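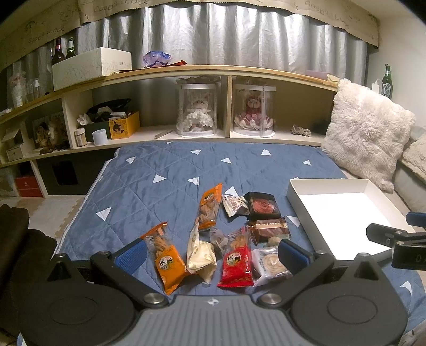

Our packing room is getting robot arms for the mixed snack boxes. What happens to the people who pack by hand now?

Most of them will probably keep packing, but the mix of work changes. The arms usually get the boxes that are the same every time, and people get the odd orders, the refills and the clearing up when something jams. Ask for the new job descriptions in writing before the machines are switched on.

More details from the person asking:

I work at a small mail order place in Viltbridge that does assorted snack boxes. Pastries, fried dough twists, little wrapped candies, that kind of thing. There are 2 packing lines and I've been on the slower one since I started. In October we were told that Estix will be putting arms on the other line, and that each arm "learns" from people doing the packing. A few of us have been asked to do the teaching part, which means picking things up over and over with a hand-held gripper so the arm can copy it later. I kind of enjoy it, but my coworkers are split. One says we're training our own replacements and she won't touch the thing. I don't know what to think. Has anyone been through this? Does the pay change? Is it hard on the hands?

Posted Jan 3, 2021

3 answers

Answer 1 (marked helpful)

I went through almost the same thing at Kalludov, where we packed gift boxes, so I'll tell you how it went for me and you can take what's useful.

First few weeks were slow and kind of silly. Every time a supplier changed a wrapper the arm got confused, and shiny clear bags were the worst by far -- it would pinch the corner, lose it, and try again while we stood there watching. We had a target of 3000 boxes a week across the room and we missed it for a good while. So if your boss is promising a quick jump, I'd be careful about planning your hours around that.

Nobody on my shift was let go, but when two people left they weren't replaced, and I think you should know that going in. The other thing was the pace. When you pack next to a person you slow down together when you're tired. The arm doesn't, and I was going home more worn out than before even though I was lifting less. We asked for rotation every couple of hours and got it, and that helped more than anything else they tried.

On pay, we got nothing extra for the teaching until somebody asked what we'd be called on paper. Then there was a new line on the schedule and a small bump. So ask! And ask if the teaching hours count against your packing numbers, because ours did at first and it made a few people look bad who had done nothing wrong.

For your hands: the gripper squeezes differently from your fingers, and you feel it in the thumb and wrist. Take the breaks. Put the tool down on the table when you're talking, I used to stand there holding it like a coffee cup and my wrist was sore all evening.

About your coworker who won't do it, I'd leave her be. I felt a bit like her some days and I still did it. It would be good to find out if it's voluntary where you are.

Answer 2

Check your contract. We had 1000 hours of this kind of work at Sánchez Foods before anything ran without a person beside it, so you have time to sort out the pay question. Also flat things are way harder than round things.

Answer 3

not snacks but we got arms in our warehouse last year and I mostly fix jams now. It's ok. Quieter at lunch

Comment from the person asking:

Thank you, the part about teaching hours and packing numbers is really helpful, I never thought of that. I asked my supervisor and she's checking. It is voluntary here, by the way. I'm going to keep doing it for now -- mornings only.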